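Savham Court Residents' Dining Service
Frequently Asked Questions

Who can use the dining service?
All residents of Savham Court and their registered guests may use it. Guests must be signed in at the front desk before they are seated.

How do I request a meal in my apartment?
Call extension 328 before 10 a.m. for lunch or before 3 p.m. for dinner. Standing requests may be arranged in writing with the dining manager, Heather Haldane.

Is there a charge for tray delivery?
Residents on the Full Plan pay nothing extra. Residents on the Basic Plan are charged per delivery, and the amount appears on the next monthly statement. 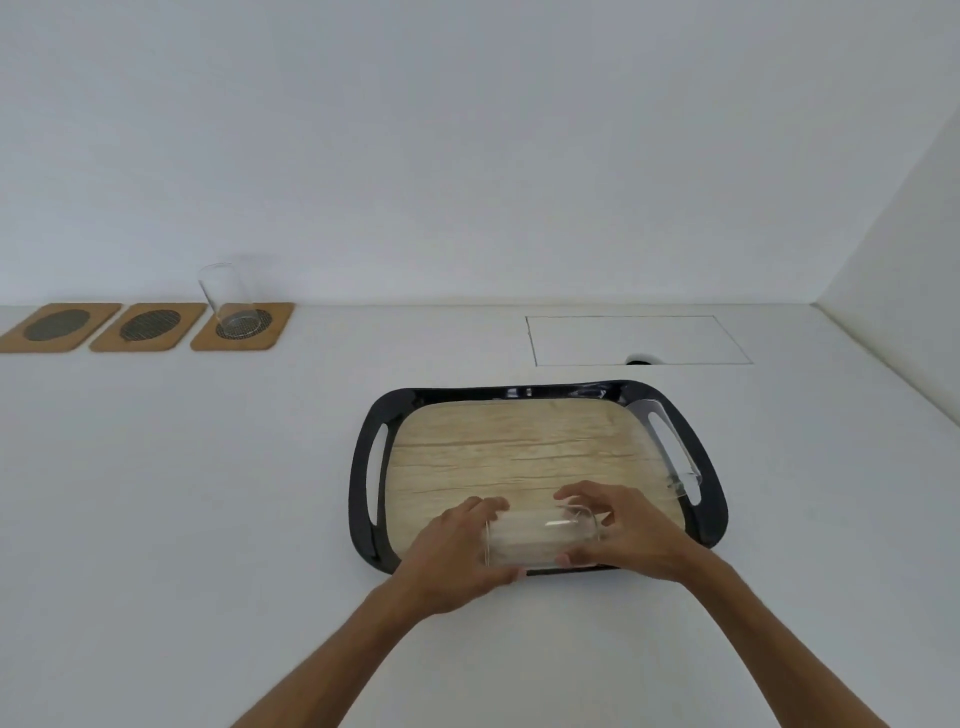 Charges are not applied when a delivery has been ordered by the nursing office following an illness or a hospital stay.

What should I do with used dishes?
Please leave the tray and all dishes outside your door by 8 p.m. Items may also be returned to the Mowat Room – the pantry beside it is open until 9 p.m.

Can the kitchen meet special dietary needs?
Yes. A diet form must be on file. Forms are reviewed each January by our dietitian, Jana Oltmanns, and may be changed at any time during the year.

May I cancel a meal?
Meals canceled by the deadlines given above are credited in full. Later cancellations are not credited.

Whom do I contact about a bill?
Write to Effie Matheson, Resident Accounts, P.O. Box 3936, Savham. Please include your apartment number.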